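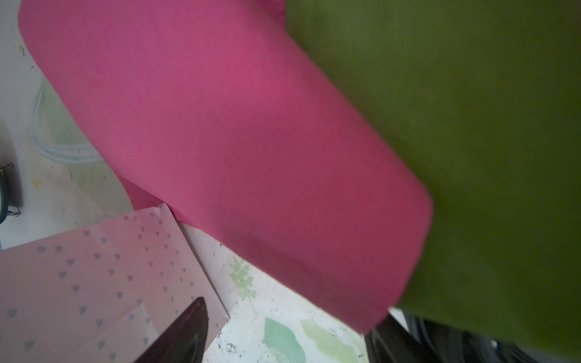 Sorting and Folding Fabric: Notes for Week Three

By Yesenia Contreras
July
25 shares | 87 comments

Welcome back, everyone, and thank you for bringing such lovely bundles last time. I know a few of you were a bit shy about tipping out your bags in front of the group, and I hope you feel better now that you've seen what the rest of us keep in ours. This week is all about looking at what you have and getting it folded so that you can find it again, which I realise doesn't sound as exciting as cutting into something new, but I promise we'll get to the scissors next time.

Starting with the pile

A pile is a perfectly good place to begin. In the one at the top of these notes there's a bright magenta-pink fabric with a smooth, fine weave, an olive green lying partly over it, and a pale pink with small grey hearts. I'm very fond of those three together! The pink and the green are both strong colours, and the little hearts give your eye somewhere quieter to go. If you were planning a cushion front from a group like that, I'd let the magenta do most of the work and save the hearts for a border.

Look at the magenta again for a moment and you'll notice it goes from a lighter raspberry on one side to quite a deep crimson on the other. It's one colour sitting in different light, and it's why I keep nagging you to flatten a piece out before you decide what it matches. A fold can make a fabric look a whole shade darker. I once bought thread to match the inside of a crease, and I still have most of the spool.

How to sort

There are as many ways to sort as there are sewers, and you're welcome to ignore mine if you've a method that already suits you. For those who haven't, I'd go in this order:

1. Plains in one heap, prints in another. Don't fuss over colour yet.

2. Go through the plains and put like with like by weight. Rub a corner between your fingers. A light cotton and a heavy canvas may be the very same green, but they won't sit happily in the same seam.

3. Now sort each heap by colour, light to dark.

4. With the prints, go by the size of the pattern first. Little motifs such as hearts, dots and sprigs can live together, and big florals get their own spot.

5. Anything smaller than your hand goes in the scrap tin. We'll use it in the patchwork class.

If you come across a piece you can't place, put it to one side and carry on. Please don't spend the whole evening on it (you know who you are).

Folding

We'll use the Lellen fold, which my aunt taught me and which I've never seen written down anywhere, so forgive me if the wording is clumsy. Lay the piece flat and smooth it from the middle outwards with your palms. Bring the selvedges together, then fold in half again the same way, so that you have a long strip. Fold the strip in from each short end until the ends nearly meet, and close it up like a book. You should finish with one clean, rounded edge, and that's the edge that faces you on the shelf.

Slippery fabrics will fight you. Roll those around a cardboard tube instead – the Mutby shop on the corner gives them away if you ask nicely at the counter.

Your table

Work on whatever table you have. Mine is white with a faded pastel pattern, and it has seen a good deal of paint and glue over the years. I wipe it down before anything pale goes on it, and I let it dry properly. If yours is marked as well, an old sheet over the top will do nicely.

Labels

Pin a slip of paper to every piece longer than a metre, with the length, the width and whether it's been washed. Pencil is best. I didn't label anything for years and ended up washing the same blue linen three times.

For next week

Please bring two plains and one small print, already folded, along with your pins and a tape measure. The Zamudio room opens at half past six and the kettle will be on. If you'd like to read ahead, the chapter on grain lines in the course folder is a good one, though you can skip the part on bias binding for now.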